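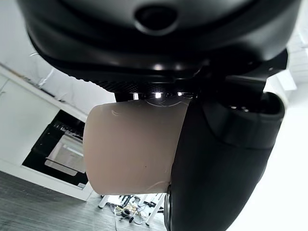

Wrist camera view, beige cup in the gripper, kitchen behind.

Plirnimix gripper kit review: one semester with a student robotics club

Quick one, finals are coming and I said I'd get this up before May is over. We're a college club, we do a kitchen task competition every spring (pick up cup, put cup somewhere, don't break cup) and this year we swapped our old homemade claw for the Plirnimix kit. Gripper, wrist camera, mounting ring, cable set, software. Price was $514 with the student discount. Our arm is an older Bovosar, bought used, so keep that in mind if yours is newer.

Short version: good gripper, annoying cables, manual needs a rewrite. Would buy again.

Setup

One long evening. The mounting plate fit the Bovosar wrist with no drilling, which I did not expect. Camera bracket goes on after that and you want to do it in this order, the manual has it backwards. We followed the manual. Took it all apart again.

Software install was fine on the club laptop and not fine on mine. Something about permissions. Never fixed it, just used the club laptop.

Grip

This is what you're paying for and it's good. Plastic cups are easy, it just takes them. We started with one beige cup and ran it so many times that people are sick of looking at it. Paper cups need the force setting turned way down, there's a slider from soft to firm and paper wants to be almost at the bottom. Above that they crumple. Ceramic mugs by the body, ok. By the handle, forget it, we tried for a week.

Logged 2848 grasps over the semester, 203 of them were drops. Most of the drops were our own code closing too early, I went back and checked the log. Take those out and the hardware looks very solid. The old claw never got a log because it would of been embarassing.

The wrist camera

Bigger deal than I thought. We used to have one camera on a tripod and the arm kept getting in its own way. Now you see what the gripper sees. The catch: the gripper itself takes up a lot of the picture. You get a big black curve of housing across the top, a finger down one side, and the cup in the middle hides a good chunk of what's left. Look at ours, you can make out the oven and the white cabinets and some floor, and that's about it for finding your way around. If your plan is to use the same view for grabbing AND for navigating to the counter, you'll want a second camera. We added a cheap one on the base.

Other catch is exposure. Our kitchen setup is all white. White cabinets, white wall, black gripper. Auto exposure can't please everyone, so the wall blows out next to the finger. Locking it manually helped some. The setting is two menus deep under "advanced" and resets when you update. Shiny stuff throws it off too, the oven door gave our object detector reflections to chew on and it was calling things that weren't there. We ended up masking out the oven in code. Ugly but it worked for competition.

Cables

Ugh. The kit ships with way more wire than you need and nothing to tidy it with. Ours live in a heap on the floor, yellow, black, gray, white, take your pick. No labels on any of them. Put tape flags on both ends the day you open the box, I'm serious. The power connector is also a bit loose and came out mid-run on us twice. Bought a locking one from Najjar for a few bucks, no trouble after.

Support

Emailed 2 times. First answer came next morning and solved it. Second one they sent me the manual. The manual I was writing about.

Competition

We went to Zalstead with it. Cup task, full points on the plastic round, lost a bunch on the mug round (handles, see above). Finished mid table, best the club has done. The team next to us had the same kit on a newer arm and theirs was noticably quicker, so some of our slowness is on the Bovosar.

Good
Mount fits, grip is consistent, force slider does what it says
Wrist view makes debugging so much faster
New members can run it after one meeting

Bad
Unlabeled cables, loose power plug
Manual steps out of order
Camera settings reset on update

Who's it for

Clubs and senior projects, yes. High school team, maybe, if somebody is comfortable with the software side. If you only need to move light blocks around then a homemade claw is fine and you keep the money.

4 out of 5. Will add a note on the softer finger pads when ours show up, they're on backorder.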